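The Stain at Menimer Court

She had the apartment till noon. After noon it belonged to Truvero again, the rental people, and a man with a clipboard would come and walk around and write things down. Deposit, no deposit. Four years in that place and it came down to a clipboard.

Everything was out already. Bed, gone. The ugly lamp, gone. Boxes down in the van, double parked, hazards going, and the keys on the counter next to half a bagel. Just the kitchen floor left. Ten minutes, she'd told her brother on the phone. Ten minutes and I'm down.

Then the stain.

Where the fridge had been, or a little out from it. Yellow brown, no real shape, like somebody had started to draw a country and given up. She'd swept right over it twice. Now the light was on and the tile was shining and there it was.

Tea, she thought. Or that soup. The soup from September, when he still lived here and cooked everything in the one big pot and carried it to the table too fast. He'd laughed and thrown a dish towel down and they ate standing up. Had anyone wiped it after? She couldn't remember. She remembered the soup was good. Too much pepper.

Get on with it.

The mop was in the van, at the bottom of the van, under the couch probably. The sponges were in a box marked BATH and the box marked BATH was God knows where. What she had was the green cloth. It had come free with a bottle of Mellarow, the lemon stuff, and she'd never used it because it seemed too nice. Thick, soft. Dumb thing to save. She folded it over, then over again, and bent down in her jeans and her house slides, toes out in February, her real shoes packed with everything else.

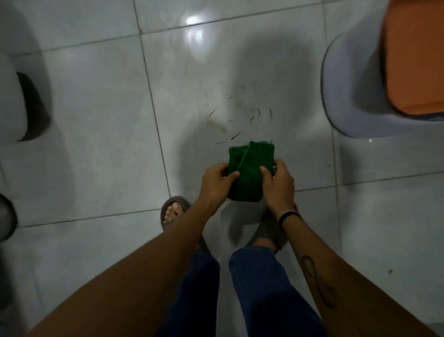 Her mother did floors like this. Never a mop. A mop just moves it around, she'd say, and down she'd go, and you could hear her from the hall, breathing through her nose. She did the whole upstairs of the house on Adugna Street like that before the movers came. Sixty-one years old and nobody allowed to help. When they all drove off she looked back once and said, well, it's clean.

That was it. That was the whole goodbye. Twenty years in a house and, well, it's clean.

She used to think that was sad. Told it at parties even, as a story about her mother, and people made the face. Now she wasn't so sure it was sad. What else are you supposed to do with a house. You can't hug it.

Phone buzzing on the counter. Let it buzz.

First pass, nothing. She squirted the last of the Mellarow, which was mostly air, and leaned on it. The knees didn't love it. One hand flat on the tile to hold herself up and the other one doing the work, small circles, then bigger, then back and forth becuase circles were getting her nowhere. The tile was cold. It was always cold, that floor, even in summer, they used to lie down on it when the AC quit. Both of them flat on their backs, looking at the ceiling light, arguing about whose turn it was to call the landlord.

Whose turn was it? Hers, probably. She'd never called. They just waited till it got cool out.

She scrubbed. 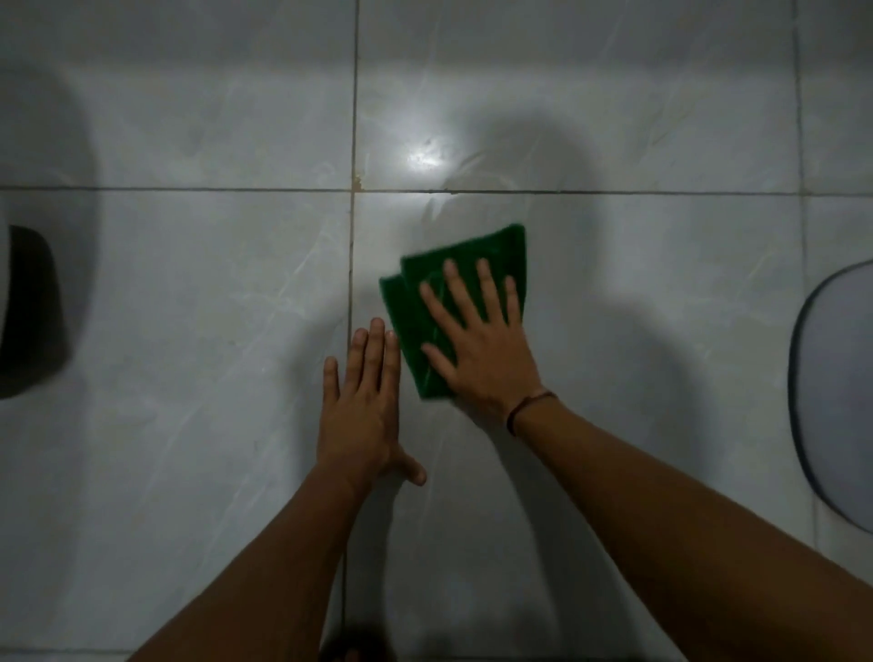
Both hands down, and the green cloth under the right one.

Eleven thirty-something. The phone again. She answered with her elbow more or less and put it on speaker.

There's a guy, her brother said. A guy in a uniform looking at the van.

Tell him five minutes.

You said ten minutes twenty minutes ago.

So tell him five.

She heard him sigh and then heard him, farther off, being polite to somebody. He was good at that. She turned the cloth over to the other side and went at it again, and thought about the clipboard man getting down to look. He wouldn't. He'd stand in the doorway in his coat and check a box. Kitchen floor, fair. Kitchen floor, good. He'd never know about the pepper or the pot or any of it, and why should he, it wasn't on the form.

Was it lighter? She put her head down sideways to see it against the shine. Maybe lighter. From one side it was gone and from the other it was right there, same as ever.

The horn, down on the street. One short one, then a long one.

OK, she said, to the floor or to the phone, OK, OK. She got up one leg at a time and took the bagel and left the keys. She was on the second landing before she noticed she still had the cloth in her hand, and she didn't go back up with it.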